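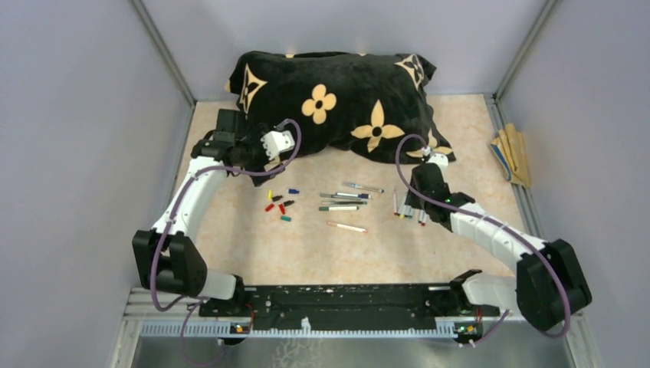 Robot Learning > Threads
Reading time: 6 min

1/ A thread on a small change we made in how we record demonstrations at Cluvent, and what it did to our pen sorting policy. The change is a pause of 2 seconds. I will try to explain why I now believe in it, and where I do not yet believe in it.

2/ The task first. Two arms, one floor, pens and loose caps mixed together. One arm takes a pen, the other arm brings the cap of the right color, they meet, and the closed pen goes to the side. Pens that already have their cap go directly to the side.

3/ For a person this is boring. For the policy the difficult part is to decide which pen it has. Many of our markers have the same white barrel, and when they lie close together the policy must use the small colored end. If the gripper comes from the wrong side, its own fingers hide this end.

4/ Our old recordings were made by operators who are fast. They pick, they turn, they cap, everything in one movement. We were proud of this speed. The policy learned the speed very well and the choice of color rather badly.

5/ So in July we recorded everything again with one new rule. After each grasp the operator brings the pen upright between the fingers, keeps it still in the wrist camera for 2 seconds, and only then continues. We call it the Prins hold, after the street in Trarholm where our lab has its door.

6/ The new set has 2,526 episodes. The pen pool has 54 different pens, and 10 of these were never used in training, only in evaluation. Same network, same training length as before, same operators. I wanted to change only one thing.

7/ A good case looks like the green rollerball. The barrel is translucent, you see the ink through it, and the silver point is up and clear of the fingers. During the hold the policy has everything it needs, even when white markers with many colors of tip are lying directly beside.

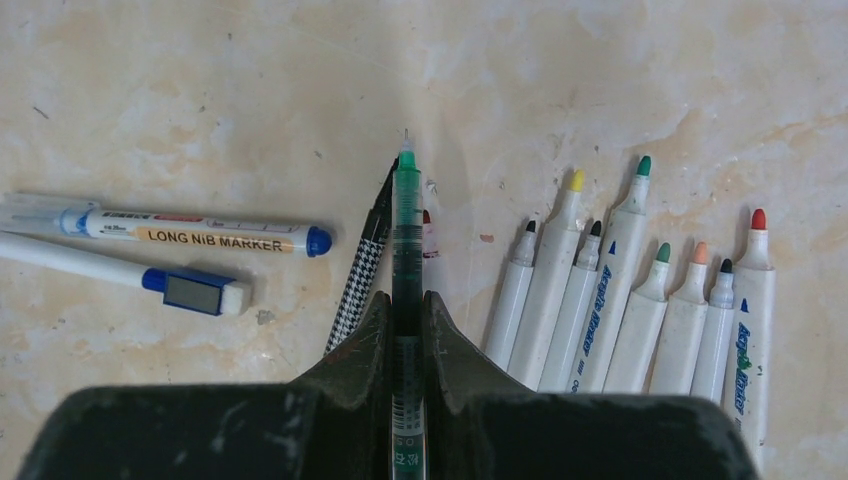 8/ Result, part one. With the hold, choosing the wrong cap became much more rare. On the pens it knew from training, these errors almost disappeared. On the unseen pens they went down by half. I expected a smaller effect there, so we repeated the evaluation on another day and the difference stayed.

9/ Result, part two, less nice. The total time per pen became longer, and by more than the pause. The policy sometimes holds, continues, and then comes back to hold again. In the recordings this return never happens. I think it learned that holding is a safe place to be when it is not sure. I have no proof for this.

10/ Result, part three. Dropped pens did not change. This is what I hoped to see, because the hold happens after the grasp and should have no influence on it. When this number moves, I start to suspect that something else was different between the two sets.

11/ A detail for people who want to try it: do not cut the pause out afterwards. Our preprocessing script had an old filter which removes frames with almost no motion. It is a very common filter. The first training run with the new data was identical in behavior to the old one, and I lost several evenings before I found the line.

12/ Another detail: the operators needed some days to accept the rule. When you are good at teleoperation, stopping in the middle feels like a mistake. We added a soft tone in the headset that ends when the hold is long enough. After this, the recordings became very regular.

13/ Now the hard cases. The hold assumes that the wrist camera can see the end that matters. This is not always true. Some grasps leave an upright white tube with pink smudges along it and a large piece of black gripper in the same view, with little colored pieces near the fingers. What should the policy conclude about the color from such a view? I would hesitate also. 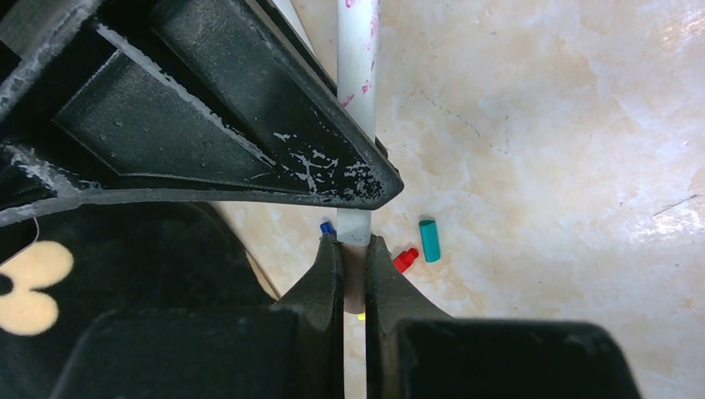
Sunita Ferreira: But then is the gain coming from the view at all? Could the policy just profit from having a clean break between "pick" and "match"? You would get that break with the pen held anywhere, even out of sight.

14/ This is the right question and we tested a small version of it. We recorded a control set where the operator also stops for the same time, but with the pen low and turned away from the camera. The policy from this set is a little better than the old one, and clearly worse than with the Prins hold.

15/ So my answer to Sunita is: both. A part of the gain is the break, the larger part is the view. The control set is much smaller than the main set, so please do not quote me on how large each part is. We will record more of it.

16/ We also looked at which camera the policy depends on in the hold. If we cover the wrist camera during this time and give it only the fixed camera, the choice of cap becomes almost as bad as before. If we cover the fixed one, nearly nothing happens in the choice, but afterwards the two arms meet badly.

17/ Then there are pens where color is the wrong thing to look for. The pens with a transparent cap are my favorite problem. The cap is on, but through it you can see the nib, and the policy from the old set often treated them as open and went to search for a cap. It even tried to push a second cap over the first.

18/ With the hold this confusion is mostly gone for pens like the AIR MARKER, where the frosted cap has a rounded top and the blue sits in a band below it. In motion I also cannot tell if such a pen is open. Standing still between the fingers, I can.

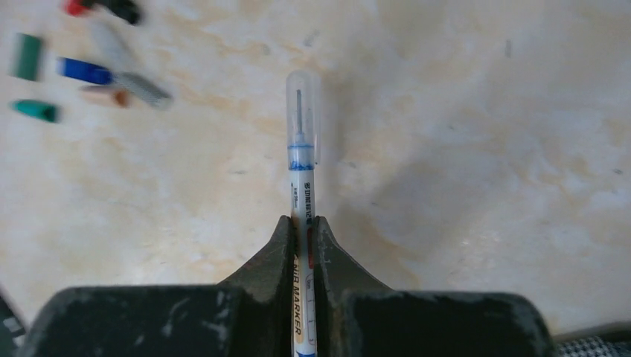 Rafferty Brannigan asked if the pause could be given to the policy only at run time, with no new recordings: detect the grasp, freeze the arms, let it look, continue.

19/ We tried, Rafferty, and it was the first thing we tried, because it is so cheap. It does not work for us. The old policy never saw a still pen in a still gripper, and after the freeze it often opened the fingers. Perhaps with a model that has a longer memory it is different. I would be happy if somebody shows this.

20/ What we do not know: if the hold helps for objects which cannot be shown to the camera in a simple way, for example soft ones. We have a pillow in the cell, and I cannot say what "upright and visible" should mean for a pillow. For the moment the rule is written only for pens.

21/ We also do not know the best length. We chose 2 seconds because it felt acceptable to the operators. A shorter hold would give us more episodes per day. The next set will mix different lengths, with the length saved in each episode so that we can separate them later.

22/ The recording instructions and the tone script will be on the Cluvent page when I have cleaned the comments, which are now in two languages. The episodes themselves will come through Lurkel, as with our earlier sets. If you have a motion filter in your pipeline, please check it today.

More from this author
– Why our cap matching looked better in the demo than in the table
– Lurkel upload notes: folder names and missing timestamps
– Scratched fingers, changing friction: a short log
– Teleoperation at Trarholm, how we train new operators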